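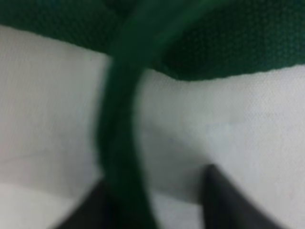

Wadis wrote in to ask why our handling rules set a grip width for straps but no grip force, when every other soft item on the list has both. The short version is that force was in the draft and I took it out.

Friday, April 16, 2021, was the cutoff for revision 7 of the Zondurmont handling rules, so the reasoning may as well go on record.

A strap between two fingers can fold, roll or lie flat. The same force setting gives a different hold in each case. We ran 200 picks on the Plesham cell with force fixed and logged 68 slips, nearly all of them with the strap rolled. A number that only holds for one shape does not belong in a rule.

Current wording for straps and handles on fabric goods:

Approach with one finger on each side of the strap. Do not close until both tips are past its near edge.

Close at no more than 40 percent of rated speed.

Keep the tips clear of the sheet underneath. If the sheet moves with the strap, open, back off and log the pick as a failure, even if the item came up.

Do not pull toward a hem.

The third rule gets the most complaints. Operators count a lift as a lift. On a green strap over a white sheet, a pinched fold is easy to spot in review, but on matching fabric it gets missed, and the success rate comes out too high.

Chala still runs revision 6, which allows one retry without opening. Please don't merge its logs with ours until that is settled. The open item for the next revision is whether wrist camera focus should be checked at the start of a shift or before each batch. I lean toward each batch. Comments are open through the end of April.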